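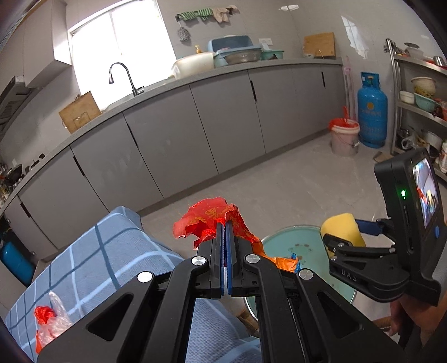 A red wrapper with gold print, blue plaid cloth and gray cabinets in the Osbridge kitchen

I'd been meaning to get to the Osbridge open day for ages, and this year I finally made it! The kitchen was my favorite stop by a mile. I have a real weakness for candy wrappers (I've kept 200 of them in a shoebox since college), so anything red with gold lettering gets my attention – and the folds made this one only partly readable, which drove me a little nuts. I loved the round teal surface too, and that long run of gray base cabinets curving off across the room. Mine at home would fit in there twice.

Chie Ikeda showed our group of 7 around and let us ask whatever we wanted – mostly where the cabinets came from. Narlow, she thought. Then tea, and a long wait for the bus back to Pritunstead. I'm going again in September and bringing my sister.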